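String quartet in a carpeted hall: where to put the main pair, and how far back?

Posted by Deirdre Mac an tSaoi, May 13, 2018

I record a community chamber series and keep getting the same fault in one room. The hall is the upper room at Lynch, a rectangular space with a flat ceiling, heavy curtains down one long wall and carpet everywhere except the platform. Published volume is 1,459 cubic meters. With an audience in, it is very dry, and the quartet comes out sounding like four separate players with nothing joining them.

Current setup: two small-diaphragm cardioids as an ORTF pair on one stand, 12 feet from the first violin's chair, nine feet up, angled down at the viola. Preamp is a Jistel two-channel, recorder at 24-bit/96 kHz. Peaks sit near -10 dBFS, so level is not the trouble.

What I hear:

Cello is thin below the open G and then booms on one note, close to B flat.
Second violin disappears whenever the first is above the staff.
Page turns and breathing are louder than I would like.

I moved the stand back by four feet at the last rehearsal. The page turns improved and everything else got worse -- more audience cough, more ventilation rumble, no extra bloom. The next program is a Haydn and a long slow modern piece with a lot of quiet harmonics, so the noise floor matters.
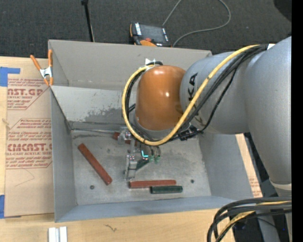 The players sit in the usual order, left to right: first, second, viola, cello. They are willing to try the cello inside and the viola outside but would prefer to keep what they know. I cannot hang anything from the ceiling. I can put up a second stand as long as it is behind row one and does not block the aisle. Budget for new gear is close to zero until September.

Is there a placement that works in a room like this, or should I record close and add reverb afterward?

Joar Sandberg

Record close enough to be clean and add reverb. Your room has no useful tail, and moving back only trades direct sound for noise. That is what you heard when you moved.

Specifics:

Go back to your original distance or even a foot nearer. Raise the pair to 10 or 11 feet if the stand is safe at that height. Height does more for the balance between the violins than distance does. At nine feet the first violin and her music stand are partly in the way of the second. From higher up, both instruments present the top plate to the microphones.

Aim at a point on the floor midway between the second violin and the viola. Aiming at the viola pulls the pair toward the cello side and costs you the second.

The B flat is probably the platform. Hollow platforms often have a resonance in that range and the endpin drives it directly. Put the endpin on a dense rubber pad, or on a square of thick plywood with carpet under it. Try it with the cellist playing a slow chromatic scale from the C string up and watch the meter. If the bump stays where it is with the pad in, it is a room mode, and moving the chair two feet toward the center will tell you more.

For the thin bottom, remember that cardioids lose low end with distance. If you can borrow omnis, do. Start with the capsules 20 inches apart and come in closer than you would with the cardioids, as they take in more of the room. The Farkow omnis the rental place near me carries are quiet enough for harmonics.

Reverb: one stereo hall, decay 1.6 to 1.8 seconds, predelay 20 to 25 ms, high-pass the send at 200 Hz. Set it until you notice it, then take off 2 dB.

Birger Sjögren

just use a spot mic on the cello, worked for us. we had the Braltton 711 and it was fine

Marit Nordin

I agree with Joar on height and on the endpin, and would be careful with the spot microphone. It can help, but at 12 feet from the main pair it arrives early by up to 12 ms, and if you do not delay it the cello jumps forward out of the group. Measure it with a hand clap at the cello chair and slide the track to match. Keep it 10 dB or more below the pair.

Two other things. Open the curtains. Glass is not a lovely reflector, but it will give back some of the range above 3,000 Hz that the cloth is taking out, and it is free. Draw the ones nearest the quartet if you get a slap from them.

Also ask whether the ventilation can be switched off ten minutes before the slow piece. Bendik Amundsen does this at our series by arrangement with the hall, and it lowered our floor by 7 dB -- more than any change of preamp would have done.

Page turns: copy the awkward pages onto heavier matte paper and tape them flat, three across. Most of the noise is the fold.

Deirdre Mac an tSaoi

Thanks. Pair is now at 10 feet 6 and the second violin is back. A rubber pad under the endpin took most of the B flat out, though not all of it. I have asked about the ventilation and am waiting to hear.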